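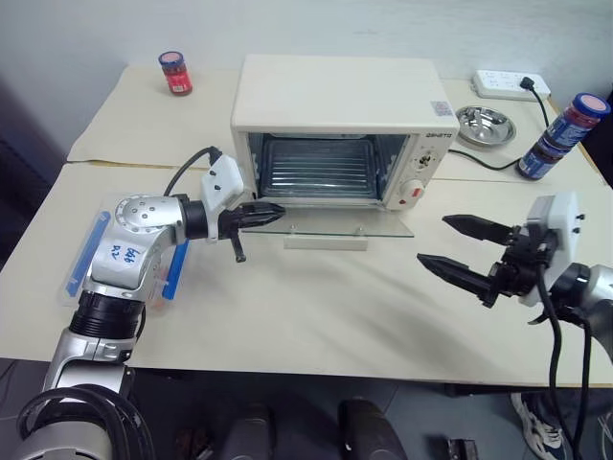 The toaster oven on the lunch table, with its door folded down.

Questions about the lunch table at Nestmont

Can I warm up food that I brought from home?
Of course. The toaster oven is for all guests, from morning until 18:00. Please put the food on the tray or on the rack, never on the glass door.

Can my plastic box go in the oven?
Please do not do this. Take the food out first and keep the box and the lid on the table — plastic becomes soft very quickly, also the boxes that are sold for the microwave.

How do I warm chicken wings?
Let the oven run empty for a short time, then lay the wings in one layer with a little space between them. 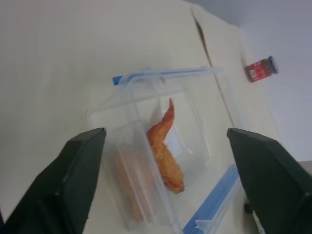 If they have a crisp coating, do not cover them with foil, or the coating will turn soft. Small wings need less time than the big ones, so look through the glass after a few minutes and turn them once. They must be very hot in the middle before you eat them.

Where can I buy the wings?
Many guests buy them at Grukero, on the same street as our house. The shop closes early in November, so it is good to go before noon.
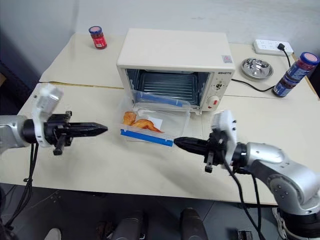
What should I do with the crumbs?
Wait until the oven is cold, pull out the tray and empty it in the bin. Wipe it with a damp cloth and put it back dry.

May I leave a box in the fridge overnight?
Yes, with your room number on the lid. Boxes without a number are thrown away in the morning.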